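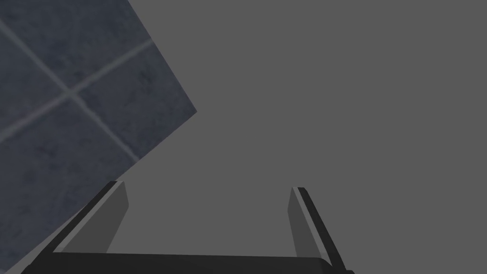 How much of a first robot budget should go to the arm itself?

Plan on a bit over half. The rest goes to the gripper, the mounting, the safety gear, the computer and the many small parts that somehow never make it onto the first quote.

I love this part of a project. Planning a robot purchase is like planning a kitchen, except the kitchen moves! But I have also watched good plans run dry before the first part was ever picked up, so what follows is the order I use now for a small pick-and-place cell.

Step 1. Write down the job before you look at a catalog

Take one sheet of paper and write what gets picked up, where it goes and how often. Weigh the heaviest part. Measure the widest one and the thinnest one. On our Tustamix line the parts were small enough that I almost skipped the scale, and I'm glad I didn't - the heaviest part plus the gripper came to nearly double the part alone. Payload ratings include the gripper, so add the two together before you compare anything.

Then write down the reach. Tape a string to the spot where the base will sit and stretch it to the farthest pickup point. Add a little. An arm that has to stretch out straight to reach a tray is slow there and awkward to program.

Step 2. Test the layout in simulation first

If you do only one thing from this page, do this one! A simulator costs you a computer and some evenings, and it will catch the expensive mistakes while they are still free. You don't need a pretty model. A plain gray background, a work surface and a two-finger gripper with its pads open will tell you a lot about whether the approach angle makes sense.

Put a virtual camera just behind the fingers and look along them toward the work. Tilt the view. Check how much of the surface you can really see past the fingers, and whether one finger covers the spot you care about. If it does, you may need a second camera on a stand, and a second camera means another bracket, another cable and another line on the budget.

Run your path with the biggest part, then with the smallest. Save the file with the date in the name. You will be asked why you picked that arm, and the saved run is the quickest answer you can give.

Step 3. Choose the gripper before the arm

Most people do it the other way around, and I did too on my first cell. The gripper decides what you can hold, and it uses up payload, so it belongs early in the plan. Write down:

Stroke: how far the fingers open. Take your widest part and leave clearance on both sides.
Force: enough to hold the part while the arm is moving fast, and gentle enough not to mark it.
Pads: what they are made of, how they come off and what a spare set costs.
Power: electric grippers need a cable and a controller port. Air grippers need a compressor, and if you don't own one, that goes on the list as well.

Order spare pads with the gripper. They wear, and waiting on a pair of pads with a whole cell standing still is a miserable way to spend a week.

Step 4. Get quotes that can be compared

Ask every supplier for the same things in the same order. I send a one-page list and ask them to fill in the blanks. When we priced our cell, Neltard and Arellano both quoted an arm, and the Arellano number looked much better until I saw that the controller, the teach pendant cable and the shipping were listed on a separate sheet. With everything added in, the two were close enough that delivery time settled it.

Your list should ask for the arm, the controller, all cables with their lengths, the software license and whether it renews, training, shipping, warranty and lead time. Get the lead time in writing.

Step 5. Build the budget sheet

Five columns are plenty: item, supplier, price, lead time, ordered yes or no. My last sheet ended up with 37 lines, and 23 of them were things I had not thought of when I started. Bolts, a steel plate for the base, a light curtain, a network switch, cable ties, an emergency stop with a longer cord, a proper toolbox that stays with the cell.

Once every line has a price, add 20 percent on top and leave it alone. Don't spend it on a nicer camera. I also keep a separate line of around $1,000 for bits from the hardware store, and I have never had any of it left over.

Step 6. Put the orders in the right sequence

Sort the sheet by lead time and order the slowest item first. For us that was the Wosberg base plate, of all things - the arm sat in its crate waiting for it. Cameras and brackets can usually come later, but check the bolt pattern on the wrist before you order any adapter. Two grippers that look alike can mount quite differently.

Ask about power at the same time. Find out what outlet the controller needs and have it put in before the crate shows up.

Step 7. Budget your own hours

Hours cost money too, and they are the easiest thing to leave out. Count the time for mounting, wiring, the safety review, teaching the first positions and then teaching them again after somebody bumps the table. Double your first guess. If you come in under it, great, you can spend the extra days tuning the motion, and that's the fun bit!

Keep the sheet after the cell is running. Fill in what each item really cost next to what you planned, and use that column as the starting point for the next cell.

Updated 9/24/18 with the notes on spare pads and base plates.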